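Packing snack boxes - flat or standing up?

Altescombe Community Board > Home & Kitchen > Storage and Packing

iltus_road
I put together snack boxes for my sister's kids at camp every August and I can never get them to look full without crushing something. These are small square cardboard boxes, open top, one colored side. I have been laying everything flat in layers. The chips end up as crumbs and the bottom layer gets forgotten. Does anyone stand the packets up instead?

softcrate
Stand them up. I've done it that way for years. Start with the stiff packets against the walls and work toward the middle, then tuck the soft ones in the gaps. Kids can pull one out without dumping the box on the bed.

mabel978
Disagree. Standing up works until you pick the box up and tilt it, and then it all slumps to one end. Flat layers with the heavy things on the bottom travel better. I mail 4 of these a year and crumbs have not been a big problem.

softcrate
Mailing is different. If it's going in the mail you fill it to the top and tape it shut, and then nothing slumps. For a box that sits open on a shelf I would still go upright.

iltus_road
Mine get driven there, so no mailing. They ride on the back seat with the flaps folded down and then sit open in the cabin. 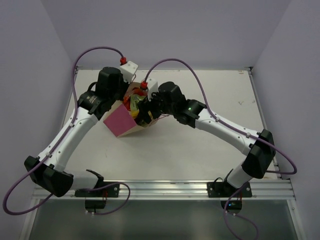

I kept the shiny wrapper to the side and put the taller stuff in the middle, and I like it better than the layers. My next question is how full is too full. I got 17 packets into one box last year and the sides bowed out.

pantry_dan
If the sides bow, take two out. The cardboard on those small ones is thin and once a corner goes soft you can't fix it. Are you using the Sudance boxes? The ones with the color on one side only?

iltus_road
No, these came from the craft aisle, no name on them that I could find. I used Sudance the year before and they were about the same.

mabel978
Put a strip of card across the middle as a divider. It stops the slumping and you can keep sweet on one side and salty on the other. I cut mine from a cereal box. Takes a minute.

softcrate
A divider eats up room in a box that small. I'd roll up a pair of socks and push that into the gap. They need socks at camp anyway.

pantry_dan
Socks next to food, no thanks.

softcrate
Clean socks. Everything is wrapped.

mabel978
Still no from me. Iltus, one more thing - leave out anything with chocolate if it's riding in a hot car. We lost nearly a whole box that way on the drive to Softić Lake.

iltus_road
Good point on the chocolate, I'll swap it for fruit chews. I'm going to do one box with the divider and one without and see what the kids say. Will post when they're back.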